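Canister stove or alcohol stove for shoulder season overnighters?
Trail Kitchen > Stoves and Fuel

HiyoriK
Hi all, long time reader, first time starting a thread. I've got the Jelport canister stove and I love it in summer, but my last trip up to the Kurkley huts was a bit of a shocker. Woke up to frost on the fly, lit the stove and got this sad little flame that took forever to get two cups of water going. I ended up having my muesli cold and sulking. Thinking of picking up a Skollero alcohol burner for the cooler months. It's 163 grams with the windscreen and the pot stand, so not much of a penalty in the pack. Has anyone made the swap? Mostly solo, 2 nights at a time, just boiling water for dehy meals and tea.

Tak_Takeda
Don't do it! I ran an alcohol burner for two winters and the novelty wears off fast. Metho is slow at the best of times and when it's cold you need to warm the burner just to get it to catch. Your canister is probably fine, it's the mix that's the problem. What gas are you using? If it's straight butane from the servo then there's your answer, mate.

HiyoriK
Ummm. It might be the cheap stuff, yes. I grabbed whatever was on the shelf on the way out of town.

yae.n
Ha, we've all done that one. Get an isobutane/propane mix and sleep with the canister in the foot of your bag. Mine goes in a sock so it doesn't feel like an ice block against my toes. I'd try that before spending money on another stove.

Having said that, I do like my Skollero. It's silent, there's nothing to break, and I can see exactly how much fuel I've got left in the bottle. I'm never in a hurry at camp so the wait doesn't bother me.
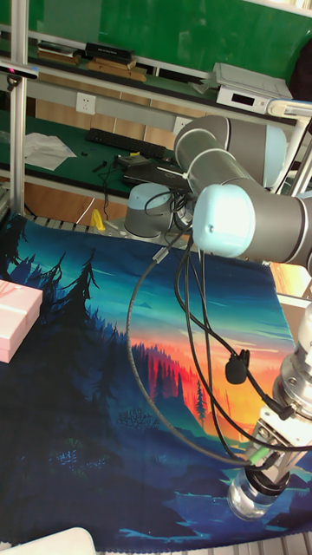 Daichi Kuroda reckons the wait matters more than people let on, and that anyone who boils twice in the morning will burn through enough metho to cancel out the lighter stove. On one long walk he carried a full bottle and was still rationing his tea by the last day.

yae.n
Depends on the length of the trip though. For two nights I take a small bottle and come home with some left over. On a week-long walk I'd side with Daichi and go gas.

Tak_Takeda
And fire bans! You can't assume an alcohol burner is allowed just because gas is. Some parks lump them in with open flames. Ring the ranger and ask before you pack it.

ToshioS
Going to disagree with Tak on the cold start. Dribble a bit of metho in the priming pan, light that, and you're away. I've used mine at minus 9 up on the Morikawa plateau and had a hot brew every morning. Wind was the bigger pain, honest. Dig in behind a log or a snow wall and it's a different stove.

Tak_Takeda
Toshio, you also think cold porridge soaked overnight is a treat, so your standards are suspect :)

ToshioS
It IS a treat. Add sultanas.

HiyoriK
OK you lot have talked me into trying the proper gas first. I weighed my whole cook kit in the kitchen just now and without the canister it's 424 grams with the pot, which I can live with. Back up to Kurkley next month if the weather plays nice. Yae, do you bother insulating the canister off the ground while you're cooking?

yae.n
Yep, little square cut off an old foam mat. Just don't wrap anything around the canister while it's lit, and keep any windscreen well open so the heat can get out.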